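집에서 만드는 두툼한 햄버거 패티, 고기 배합부터 굽기까지

햄버거 전문점에서 먹는 두툼한 패티를 집에서 만드는 방법을 정리했습니다. 기본 분량은 버거 3개이고, 패티 하나는 굽기 전 기준으로 170g입니다. 빵은 지름 11cm짜리를 기준으로 했습니다. 더 작은 빵을 쓴다면 패티 무게를 130g 정도로 줄이면 됩니다.

준비물

소고기 목심 간 것 360g
소고기 양지 간 것 150g
소금 1작은술
굵게 간 후추 1/2작은술
식용유 1큰술
체다 슬라이스 치즈 3장
햄버거 빵 3개
버터 20g
양파 1개
토마토 1개
양상추 잎 6장
오이 피클 적당량

소스 재료

마요네즈 4큰술
케첩 2큰술
머스터드 1작은술
다진 피클 1큰술
피클 국물 1작은술
고춧가루 한 꼬집

고기 고르기

패티의 맛은 지방 비율에서 거의 결정됩니다. 살코기와 지방이 8대 2 정도면 굽고 나서도 퍽퍽하지 않습니다. 우둔이나 홍두깨만 갈아서 쓰면 모양은 잘 잡히는데 식감이 뻣뻣합니다. 목심을 중심으로 하고 지방이 붙은 양지를 섞는 것이 제일 무난했습니다. 정육점에서 살 때는 한 번만 굵게 갈아 달라고 하세요. 두 번 갈면 조직이 촘촘해져서 떡갈비에 가까워집니다.

마트에서 파는 간 고기를 써도 됩니다. 포장에 지방 비율이 없으면 흰 부분이 고르게 섞인 것을 고르고, 붉은 물이 많이 고인 것은 피합니다. 갈아 놓은 고기는 산 당일에 쓰는 것이 좋습니다.

1단계. 고기 섞기

두 가지 고기를 볼에 넣고 손끝으로 가볍게 섞습니다. 열 번 정도 뒤집듯이 섞으면 충분합니다. 소금은 이 단계에서 넣지 않습니다. 미리 넣고 치대면 고기가 서로 달라붙어 소시지처럼 탄력이 생깁니다. 달걀, 빵가루, 다진 양파도 넣지 않습니다. 함박스테이크를 만들 때는 필요하지만 햄버거 패티에는 없어도 됩니다.

고기는 냉장고에서 막 꺼낸 상태로 다룹니다. 손에 기름이 녹아 묻기 시작하면 다시 냉장고에 넣었다가 합니다.

2단계. 모양 잡기

고기를 170g씩 세 덩어리로 나눕니다. 공처럼 둥글린 다음 눌러서 지름 13cm로 폅니다. 구우면 줄어들기 때문에 빵보다 2cm쯤 커야 나중에 크기가 맞습니다. 가장자리에 금이 가면 손가락으로 살짝 모아 줍니다.

가운데를 엄지로 눌러 얕은 홈을 만듭니다. 홈이 없으면 가운데가 부풀어서 치즈와 토마토가 미끄러집니다. 모양을 잡은 패티는 종이 포일을 사이에 끼워 접시에 놓고 냉장고에 넣어 둡니다. 소스와 채소를 준비하는 동안 넣어 두면 됩니다.

3단계. 소스와 채소 준비

소스 재료를 모두 섞어 냉장고에 둡니다. 아침에 만들어 저녁에 쓰면 맛이 더 잘 어우러집니다. 단맛을 좋아하면 꿀을 조금 넣어도 됩니다. 저는 처음에 피클 국물을 빼고 만들었는데 느끼해서 다음부터는 꼭 넣습니다.

양파는 얇은 링으로 썰어 찬물에 10분 담갔다가 건집니다. 토마토는 1cm보다 얇게 썰고 키친타월에 올려 물기를 뺍니다. 양상추는 씻은 뒤 물기를 완전히 털어야 합니다. 여기서 물기가 남으면 아래쪽 빵이 금방 젖습니다.

4단계. 빵 굽기

마른 팬을 중불에 올리고 빵의 자른 면에 버터를 얇게 바릅니다. 자른 면만 아래로 해서 갈색이 날 때까지 1분 정도 굽습니다. 구운 빵은 접시에 겹치지 말고 식힘망에 올립니다. 브리오슈 빵은 설탕이 들어 있어 빨리 타니 불을 한 단계 줄이세요. 같은 팬에 패티를 구울 예정이면 버터를 닦아 낸 뒤 사용합니다.

5단계. 패티 굽기

무쇠 팬이나 바닥이 두꺼운 스테인리스 팬을 씁니다. 저는 Hirose 무쇠 팬을 쓰는데 바닥이 두꺼우면 어느 제품이든 괜찮습니다. 코팅 팬은 센 불에서 오래 달구면 코팅이 상하므로 중불로 조절해야 하고, 그만큼 겉면 색이 덜 납니다.

팬을 중강불에서 3분 예열하고 식용유를 두릅니다. 패티를 냉장고에서 꺼내 양면에 소금과 후추를 뿌린 뒤 바로 올립니다. 한 번 올리면 건드리지 않습니다. 뒤집개로 누르면 육즙이 빠져나옵니다. 두꺼운 패티는 누르지 않는 것이 원칙이고, 눌러서 굽는 스매시 버거는 굽는 방법이 다릅니다.

한쪽을 4분 굽고 뒤집습니다. 뒤집은 면도 4분 굽습니다. 치즈는 마지막 1분에 올리고 뚜껑을 덮습니다. 뚜껑이 없으면 큰 스테인리스 볼을 엎어도 됩니다.

간 고기는 속까지 익혀야 합니다. 탐침 온도계를 옆에서 가운데까지 찔러 71도 이상인지 확인하세요. 온도가 모자라면 약불로 줄이고 뚜껑을 덮은 채 1분씩 더 익힙니다. 시간은 팬과 화력에 따라 달라지니 처음 만들 때는 온도계를 꼭 쓰는 것이 좋습니다. 저는 Bernen 탐침 온도계를 쓰고 있습니다.

다 구운 패티는 접시에 옮겨 2분 둡니다. 바로 빵에 올리면 흘러나온 기름을 빵이 다 빨아들입니다.

6단계. 조립

아래에서부터 쌓는 순서는 다음과 같습니다.

아래쪽 빵
소스
양상추
치즈를 올린 패티
토마토
양파
피클
소스
위쪽 빵

양상추를 패티 밑에 깔면 육즙이 빵에 닿는 것을 조금 늦출 수 있습니다. 높이가 너무 높아지면 꼬치를 꽂고, 유산지로 아래 절반을 감싸면 먹기 편합니다.

보관

굽지 않은 패티는 한 장씩 랩으로 싸서 지퍼백에 넣어 냉동합니다. 한 달 안에 먹는 것이 좋습니다. 해동은 전날 밤 냉장실로 옮겨서 합니다. 실온 해동은 권하지 않습니다. 구운 패티가 남았다면 냉장해서 다음 날까지 먹고, 잘게 부숴 토마토소스에 넣어도 좋습니다.

자주 받는 질문

에어프라이어로 구워도 되나요?
됩니다. 190도에서 6분, 뒤집어서 다시 4분입니다. 겉이 바삭하게 갈색으로 변하는 느낌은 팬보다 약합니다. 이때도 속 온도를 재 보세요.

돼지고기를 섞어도 되나요?
전체의 3분의 1까지는 괜찮았습니다. 식감이 부드러워지는 대신 소고기 향이 줄어듭니다. 속까지 완전히 익혀 주세요.

패티가 자꾸 부서집니다.
고기가 미지근했거나 너무 일찍 뒤집은 경우가 많습니다. 밑면이 충분히 익으면 팬에서 저절로 떨어집니다.

소금은 어느 정도 뿌리나요?
패티 하나에 앞뒤를 합쳐 1/3작은술입니다. 치즈와 피클이 짜면 조금 줄입니다.

3월에 올렸던 글에서는 패티를 150g으로 했는데, 빵에 비해 얇다는 의견이 있어 170g으로 고쳤습니다. 굽는 시간도 같이 수정했습니다.

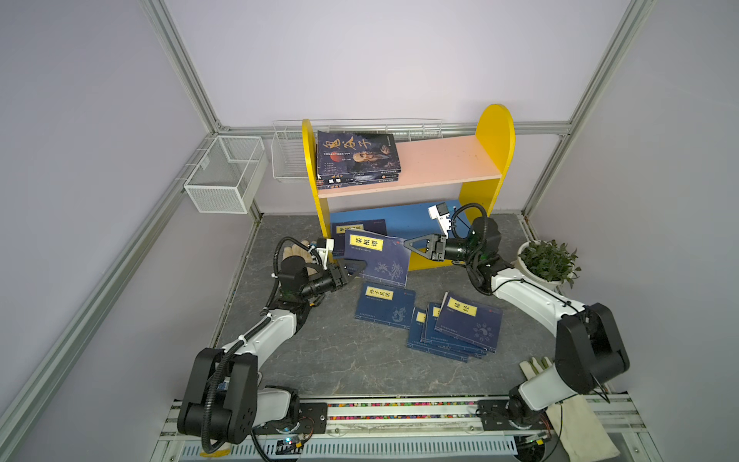 노란 제목 표가 붙은 남색 표지의 《菜根谭》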